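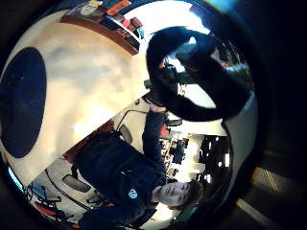

## 4. Meal diaries and mood

The diary part of the study ran for 16 weeks and ended in April. A total of 311 adults from Hovholm and Jerham kept a paper diary of their evening meals. Each entry gave the dish, the main ingredients, who cooked it, and one or two sentences on how the writer felt an hour after eating. We received 2062 entries that could be read in full. Entries with no mood sentence were set aside and are not used in this section.

All entries were coded by hand. Cúc Đinh wrote the first version of the code book and tested it on 200 entries, after which two codes were merged – "calm" and "rested" could not be kept apart in practice. The final list, dated 18/05/2019, is the one used here. Dishes were sorted with the Kariuki food groups, with soups and stews treated as one group.

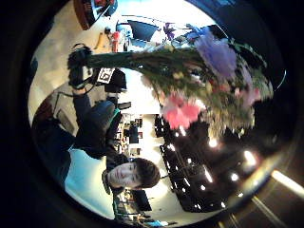 *Figure 1. Young man with a bouquet of flowers.*

### 4.1 What people wrote

Most mood sentences were short and named a single feeling. Writers who had cooked the meal themselves tended to mention the cooking before the food, even when the dish was very simple. Lentil soup, baked fish and rice with greens drew the longest comments. Words such as "clean" and "light" were common in both towns, but they were used for very different meals, including fried ones, so we did not take them as a sign of what had been eaten.

Healthy meals were not always linked to a better mood. Several writers in Jerham said that a salad eaten late left them restless, and some Hovholm writers felt the same about raw vegetables in general.

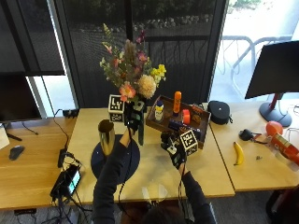 Remarks about the place of eating were given their own code, "surroundings", and were kept out of the food scores. This code covers light, noise, company and things on or near the table. A large mixed bouquet in a dark green glass vase, as on the desk by the windows, would be coded as "surroundings" if a diary writer mentioned it, and so would the view outside. A cup or plate was coded only when the writer tied it to a feeling. Sentences that joined food and place, such as "good soup, nice quiet room", were split and each half was coded once. The Gerelora mood scale was then applied to the food half alone, and those scores are the ones compared in Section 5.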